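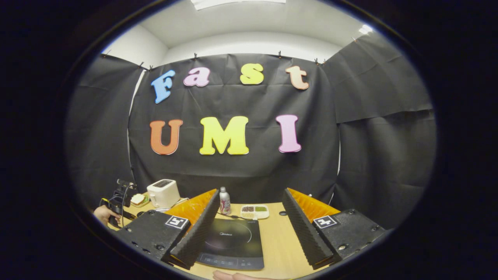

Lesego Le Roux wrote in after the last issue to ask whether the Clarik hand-held gripper is worth buying if you don't own a robot arm yet, and whether a kitchen is a silly place to start. Good questions, both of them, and I've had the Clarik kit from Lastar on my desk long enough to have opinions!

So, yes to the kitchen. Breakfast jobs are great practice for this thing. Bread, a bottle, a food tray, all of it at table height and all of it different to grab. The two fingers have ridged black foam pads on the inside with orange panels behind them, and I like the foam a lot more than the hard rubber on my old pair. The square printed markers sit down on the finger bases, so keep those clean (crumbs and butter, you have been warned).

The camera view takes some getting used to. It's a big bulging oval, and table edges bend like a banana. I spent my first Sunday with it convinced I had set the lens wrong. I hadn't - it's a very wide lens, and you do want all that extra room on both sides once your hands are busy.

What do I think of the service that comes with it? Mixed. You get 100 uploads a month in the basic plan, and I burned through mine in 3 evenings. The next plan up is 868 a month, a weird number, but it was plenty for me. Checking a batch took 30 minutes most nights. The upload page itself is plain and quick, and it told me clearly which takes it had thrown out. It did not tell me why, and I'd pay extra for that.

My other gripe is the handle. Kagiso Xaba has bigger hands than I do and loved it, but my wrist was sore after an hour. Nel sells a slimmer grip that is supposed to fit, and I've ordered one.

As for Lesego's first question, I'd say go ahead without the arm. You can collect plenty in the meantime, and the Plakirthorpe meetup has an arm you can book for tryouts. More on the Nel grip when it gets here.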